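We use cookies to remember your settings and count visits. Accept all | Manage choices

CALL FOR PARTICIPANTS: home robot open day, Plerkley, June

Visitors and testers wanted. Up to 50 places, going quickly. Quick read please, then email.

Akinola is opening the Plerkley rooms again in June so people from outside can watch the two-armed robot do ordinary living room jobs, and then tell us what they thought. Picking up, putting back, tidying round furniture. No technical background needed, in fact we'd sooner have people who've never been near one. Parents, carers, cleaners, people who have recently had a hip done, anyone who does a lot of bending for things on the floor. 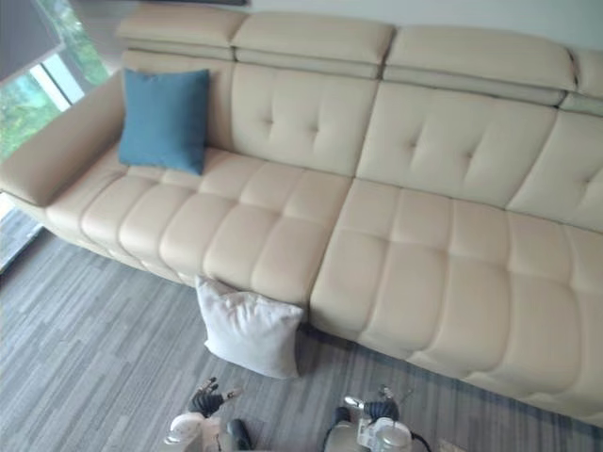 Pillow on the floor by the sofa, robot's-eye view. Plerkley rooms.

What you'd be doing:

— watching the demonstration (seated, tea provided)
— a go at setting out the room yourself, cushions and so on, wherever you like
— a short questionaire, on paper, large print if you ask
— a chat in small groups with the people who run the robot

Two sessions, morning and afternoon. Morning starts 10 am, afternoon 2 pm. Same content both times so pick one only. Doors shut when we start — late arrivals have to wait for the break.

Who can come: anyone aged 16 or over. Under 18s need a parent or guardian with them. Wheelchair access throughout, step free from the car park, accessible toilet on the same floor. Assistance dogs welcome. Tell us about hearing loops when you book, we only have the one set.
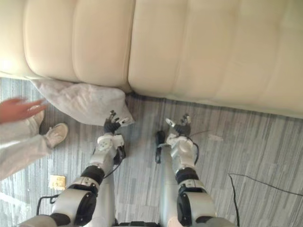 We also need floor helpers, paid, for both sessions. You'd be on your feet most of the day, resetting the room between runs, showing visitors to their seats, and keeping bags and buggies out of the working area. Training the afternoon before, also paid. You will be working right up beside the arms at times, an arm's reach from the hands, so you need to be comfortable with that and able to stop when told. There's cable across the carpet as well, so flat closed shoes, trainers are fine, no heels or sandals. Able to crouch and get up again without trouble. Experience in shops, nurseries, care homes or events all useful, none essential.

Travel: the Ratness bus stops outside. Parking is limited, please share if you can. Visitors' local fares refunded on the day, bring the ticket.

To apply, email Oluwaseun Iyamu at the Akinola office with your name, which session, and whether visitor or helper. Helpers add a few lines on past work and a phone number. Put OSTIK in the subject line or it goes in the wrong inbox. Replies go out in the order the emails come in. If you came last year you can aply again but first timers get priority.

Lunch for helpers only, sorry. Say if you're vegetarian.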